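Workshop notebook, glaze and tile bench
22/12/2020

Last entry before the holiday, so I write down everything that is in my head, otherwise in January I will not find it again.

Kiln

The small kiln was opened this morning at 30 degrees inside. Good, no hurry this time. The load from the weekend was the third test of the beige glaze, the one we call Akura in the recipe book. The first test was too shiny, the second had pinholes on every piece from the lower shelf. Now the lower shelf is clean. I slowed the last part of the firing and I left a longer hold at the top, so I changed two things at once and I cannot say which one helped. Tatsuya will tell me this is bad method and he is right. In January I repeat with only the hold.

One cone on the upper shelf was bent more than its sister below. It was the same in November. I think the upper element is stronger, or the thermocouple sits too close to the wall. I did not move it today, I only marked its position with pencil on the brick.

Clay

The new bags from Kostmont are wetter than the old ones. When I press tiles from this clay they come out of the mold nicely but they shrink more, and at the end the difference is visible beside the old tiles. I measured only a few, so no numbers here until I have a proper row of them. Please do not mix old and new bags for the same order! I put the old ones on the left under the window and wrote OLD on each with the blue marker.

Also the reclaim bucket smells. Somebody should empty it, and I suppose somebody is me.

Dark tile

Britta asked on the phone if we can make the very dark tile without the manganese. I said I will try. I have three ideas:

More iron in the present base, and a thicker coat. Cheap, but it can run.

The black stain from Bikgate, which we already have, a half jar. It is very flat black, a bit dead in my opinion. Next to beige it looks like a hole.

Dark clay body with a transparent glaze on it. I like this one the most — the edge of the tile is then dark also, and small chips are not so visible.

I pressed a small set for the third idea, they are drying under plastic on the rack by the door. Do not lift the plastic before the holiday, the corners go up if they dry fast. We had this problem with the Xolalpa samples and half of them went to the bucket.

Mixing of colors

For the mixed sheets we still have no written rule. Until now each of us takes tiles from the boxes by hand and tries to be random, but a hand is not random. My sheets always have the dark tiles too evenly placed, like raisins put in a cake one by one. Tatsuya's sheets have small groups of dark ones, and I must say they look more natural.

Today I tried a different way. I weighed the light, the middle and the dark tiles into one bucket, turned it slowly by hand and then poured them on the tray and filled the grid without choosing. If a tile is upside down, I turn it, but I do not change its place. It took longer to turn the tiles than I hoped. The result was better than my usual sheet. In one corner I had four dark tiles touching and I wanted very much to move one. I left it. From the distance of the door it was not disturbing.

Britta prefers that the light tiles are clearly the majority, with the taupe and gray coming second and the nearly black only scattered. I agree with this. With more dark than that, a small room becomes restless. She also wants pale narrow joints, I noted it on the order card.
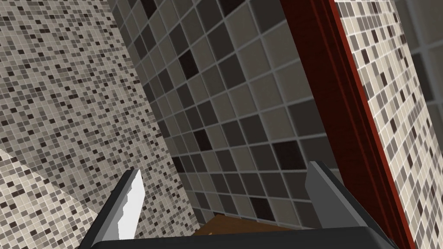 Grout

Mixed two small portions of the pale grout. The first with water by the instruction on the bag, the second a little drier. The drier one was harder to push in the narrow joints and I had to go over it again, but it left less haze on the tiles. With the wet one I washed and washed. I will look at both after the holiday, when they are fully dry, because wet grout always looks darker and I do not trust my eyes today.

Note for the sponge: change the water sooner. When the water is milky you only paint the tile with it.

Orders and money

The supplier invoice is 595 and it is not paid yet, the paper is in the red folder. We have 2,000 left for materials until the end of winter. It must cover the frits and a new shelf for the kiln, so please ask me before you order something from the catalog.

For January

Repeat Akura with the long hold only.
Look at the dark body set, fire it if it is flat.
Write the bucket method on a card and hang it over the bench.
Check the thermocouple.
Call Britta back with a photo of the grout test in daylight.

Kiln is off at the wall. Key is in the usual drawer.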